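Skundari Robotics Club – Minutes of the General Meeting
Sep 12, 2021, Mathebula Building, ground floor workshop 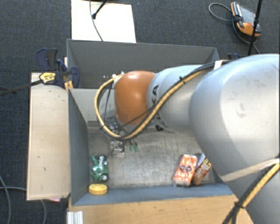

The arm over the front bin, green fingertips down. The green toy vehicle is at the left wall.

1. Opening
The chair opened the meeting and welcomed everyone back after the break. A very warm hello to our new members, who came with great questions and stayed to the end! Minutes of the July meeting were approved with one correction: the sorting challenge is run by Hirnent, not by the college.

2. Picking team report
The team is working toward the Hirnent two-bin challenge, in which the arm has to move mixed objects from one bin to the other without help. Over the summer they rewrote the grasp planner (now called Trorix, after a long vote) and logged 1653 pick attempts, every one of them saved with notes. That is a huge amount of work and the meeting gave them a round of applause.

What goes well: boxy packages and anything with a flat top. What needs work: clear, shiny items. The depth readings on transparent wrap are full of holes, and Trorix tends to aim beside the item or skip it. Objects close to the bin wall are the other sore spot – the planner turns down grasps that a person would try right away.

Ideas from the floor: tip the fingers slightly inward near walls, push an item toward the middle before gripping, and try a second view before giving up on clear wrap. The team liked the push idea best and will try it first.

Action: picking team to run 50 attempts with the push move and bring the log to the next meeting.

3. Cables and hose
Discussion of the hose and cable run along the arm. Members asked for a slow full-range check of the slack before each session. Agreed. It goes on the start-up sheet, right after the emergency stop test.

4. Object set
The rules allow new objects on the day, so we want more variety in practice. Members are asked to bring small things from home: toys, snack packs, lids, odd shapes. Nothing sharp, nothing glass, and nothing you want back in perfect shape.

5. Budget
We have $700 left for the year. Approved: up to $50 for spare fingertips. The request for a second depth camera was held over until we have the entry fee in writing.

6. Open lab
The beginners' session was packed and a lot of fun, so we will run 2 more this term. New members get the first turns on the pendant, with a trained member next to them.

7. Other business
The carpet around the cell needs vacuuming. The label maker is still missing – please check your bags.

Meeting closed. Several members stayed on to watch more picks.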